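Stamgate box notes. Last edited 2025-02-08.

# Green drawer box

Notes and pictures for one item in the Stamgate small containers set: a green square box with a white inner part. The sheet covers the box itself, how it is stored, and how the pictures of it are labelled. Other containers in the set have their own sheets, in the same layout as this one.

## Contents

- `notes/` – this sheet and the older paper notes, typed up
- `pictures/` – stills of the box on the table
- `labels.csv` – one row per still, 300 rows
- `rejected.csv` – 78 stills left out of the labels, mostly doubles

## The box

The outer part is green with a matt finish. A thin dark line runs round the top face, just in from the edge. One side is open and the white part sits in there. In older notes the white part is called the "liner", the "drawer" and in one place the "cup". We now use **tray** everywhere, including the column names.

The tray has low walls and a curved notch in one edge. Please don't use the notch to work out which way up the box is in a picture. Use the dark line on the green top instead.

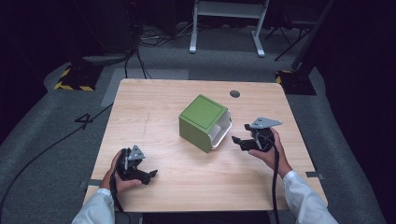
Colour names caused more trouble than expected in the first round. People wrote green, olive, khaki and moss for the same box, sometimes on the same day. The label is now `green` and nothing else. If you think the shade matters, put it in the remarks column. The inside is always `white`, even when shadow makes it look grey.

## Table and room

All the stills were taken on the pale wooden table in the Rowbotham room, the one with the grey carpet. The table has a small round hole near the far edge and a faint line on the left part of the top. Neither is labelled. The line is old and should not be used to measure anything – it isn't quite straight.

The box is put down at whatever angle it lands. We tried lining it up with the table edge and dropped that, as it made the stills too alike.

## Labels

| Column | Meaning |
|---|---|
| `still` | number of the still |
| `outer_colour` | always `green` |
| `tray_state` | `in`, `part` or `out` |
| `tray_side` | side of the green part the tray is on, seen from the near edge of the table |
| `remarks` | free text, may be blank |

`tray_state` goes by what is visible in that one still:

- `in` – the tray is inside the green part, even if you can see its interior through the open side
- `part` – some of the tray projects beyond the green part
- `out` – there is a clear gap between the two

Where the green part and the tray meet and you can't tell how far in the tray goes, use `part`. Don't look at the still before or after to decide.
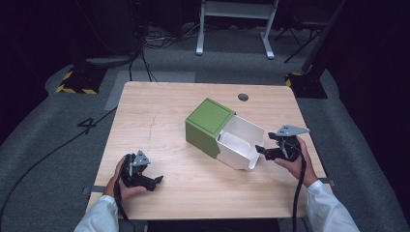
*Green block to the left, open white tray to the right.*

## Known problems

- Rows typed up before the change of wording may still say "liner". Search for it before you count anything.
- `tray_side` was filled in from the wrong edge of the table in 2 batches. Both have been corrected in `labels.csv` but not in the paper notes.
- Light on the tray walls varies. The low walls can be hard to pick out against the tray floor.
- No weights are given. The kitchen scales we had were not good enough for something this light.

## Storage

The box goes back on the Jiketby shelf with the tray pushed in. Don't put anything inside it. The Haster tins are the same height and tend to get stacked on top, so check the shelf first.

## Changes

- Wording changed to "tray" throughout
- `tray_state` cut down from 4 values to three; the old `loose` is now `out`
- Next check of the labels is planned for March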